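Jarari under-13s reach regional final

16 Jan 2025

Jarari Juniors are through to the regional under-13s baseball final after beating Wallik 2–1 in a semi-final that went to an extra inning.

Both runs came late. Wallik led from the third inning until the sixth, when Jarari levelled on a bases-loaded walk, and a single to left field in the seventh brought home the winner. It is the first time the club has got past the quarter-finals in this age group.

Head coach Damian Ostrowski said the players had stayed patient.

"They could have started swinging at everything and they didn't," he said. "Wallik pitched very well and we had to wait for our chance."

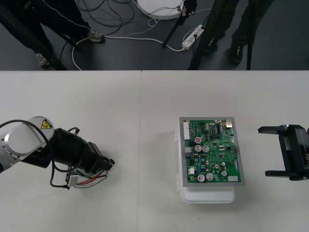

The final will be played in February against Sultar, who won the other semi-final and are the holders. Jarari lost to them twice last season. Training until then will be indoors, with the squad working mainly on fielding and throws to first base. Ostrowski has told parents he wants the players to keep their throwing arms loose between sessions, and an arm reaching diagonally down over a pale tabletop, as in the photo, is close to the angle he asks for when they stretch. Pitchers will be limited to short spells until the week of the match.

The club has 21 players registered at under-13 level, and all of them will travel. A fund to pay for the coach and new helmets has reached £3,000, including a donation from the building firm Nnaji.

The final is at Sultar's home ground, with the first pitch at 11am. Entry is free for under-16s and £2 for adults, payable at the gate. Supporters who want a seat on the coach should give their names to the club by the end of the month.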